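Nirnitz Robotics Club
Skinesier Hand Set-Up Guide
Section 3: Preparing the hand for the bottle task

Revised Monday, March 2, 2020

This section covers the work a team does between bolting the hand to the arm and running its first scored lift at the Didenko Cup. Section 2 covers mounting and cabling. If the hand is already on the arm and the status light on the wrist is steady, start at step 1. If the light is blinking, go back to Section 2 and check the data cable.

At least two students must be present whenever the arm has power. One runs Vosier on the laptop. The other stands at the table with the stop button in reach and does nothing else. Trade places between runs if you like, but never during one.

What you need

The arm with the Skinesier hand mounted
The club laptop with Vosier installed
The stop button on its long cord
A full plastic water bottle with the cap screwed on tight
A dry towel
Your team's log sheet

CAUTION: Keep fingers, sleeves, lanyards, and long hair away from the hand while it is closing. It doesn't know the difference between a bottle and a thumb.

CAUTION: Keep the laptop and the power supply on the side cart. Neither one belongs on the lift table, even for a quick test.

Checking the cover

1. Turn off arm power at the switch on the supply. Wait for the status light to go out.

2. Look over the black fabric cover on the hand and wrist. It should lie flat along the ribs, with no loose threads near the finger joints.

3. Pull any bunched fabric back toward the wrist. Some folding at the bend of the wrist is normal. Fabric that reaches the first finger joint is not, and it will get pinched there.

4. Bend each finger by hand through its full travel, then the thumb. The motion should be smooth. If a joint clicks or sticks, write down which one and tell a coach before you go on.

Note: Do not oil the joints. Wipe the metal with a dry cloth only. Two hands were sent back in November with oil in the fingertip sensors, and the club was without them for the rest of the term.

Zeroing the fingers

5. Turn arm power back on and open Vosier. Choose Hand, then Connect. If the program asks for a device code, type 2804. The code is the same for every hand the club owns.

6. Choose Hand, then Open Fully. Wait until the fingers stop moving.

7. Choose Zero. Do not touch the hand until the bar on the screen reaches the end.

8. Choose Close Slowly with nothing in the hand. The fingers and the thumb should stop short of one another. If they touch, press Stop and repeat from step 6.

Zeroing has to be done again after every power cut, after any change to the cover, and at the start of each club meeting. Teams that skip it tend to spend the meeting changing their grip settings for no good reason.

Setting the grip

The grip number in Vosier runs from 0 to 1000. It is a limit on motor effort and has no unit. A number that works on one hand may be too high on another, so write down the hand's label along with your setting.

9. Set the grip number to 300.

10. Set Closing Speed to Slow. You can raise it later, once your team has passed the practice lifts in step 18.

11. Set Thumb Lead to On. The thumb then moves into position before the fingers close over the bottle from the other side.

12. Save the settings under your team name. Do not save over the file called Default.

CAUTION: Do not raise the grip number by more than 50 at a time. A bottle squeezed too hard near the shoulder can pop its cap.

Placing the bottle and making the first lift

13. Wipe the bottle with the towel and stand it on the tape mark.

14. Open the Camera tab in Vosier and check the wrist view. The cover takes up a good part of the picture at all times. You only need to see the fingertips and the upper half of the bottle.

15. Step back from the table. The student at the stop button says "clear" out loud. The student at the laptop repeats it and then chooses Run.

16. Let the hand close and watch the label. Slight wrinkling of the label or the plastic under the fingers is fine. If the side of the bottle folds in sharply, press Stop, open the hand from the laptop, and lower the grip number.

17. If the bottle slides as the arm goes up, finish the run and let the arm come back down. Raise the grip number by 50 and try again with the bottle wiped dry.

18. Repeat until you have 5 good lifts in a row with the same settings. A lift is good when the bottle is held clear of the table for 3 seconds and set back down upright. Tilting during the hold is allowed.

Note: A tilted bottle usually means the fingers have closed too high. Lower the approach height in the Arm tab before touching the grip number, and change one setting at a time. Your log sheet has a line for each change.

If something goes wrong

The hand does not close at all: check that Vosier says Connected and not Viewing. Only one laptop can control a hand at a time.

One finger lags behind the others: repeat steps 6 to 8. If it still lags, use another hand and put a repair tag on this one.

The wrist view is blurred: wait for the arm to stop moving before you judge it. If it stays blurred, wipe the lens with the cloth in the camera box.

The bottle leaks: press Stop, turn off power at the supply, and dry the table and the hand before anything else. Get a coach before turning the power back on.

When your lifts are done, have a student hold the bottle from below before you choose Open Fully, keeping well clear of the fingers.
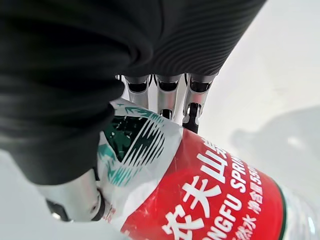
19. Send the arm to Park and turn off power at the supply. Copy your final grip number, closing speed, and approach height onto the log sheet, with the hand's label at the top, and leave the sheet in the Didenko folder on the side cart. Section 4 starts from those numbers.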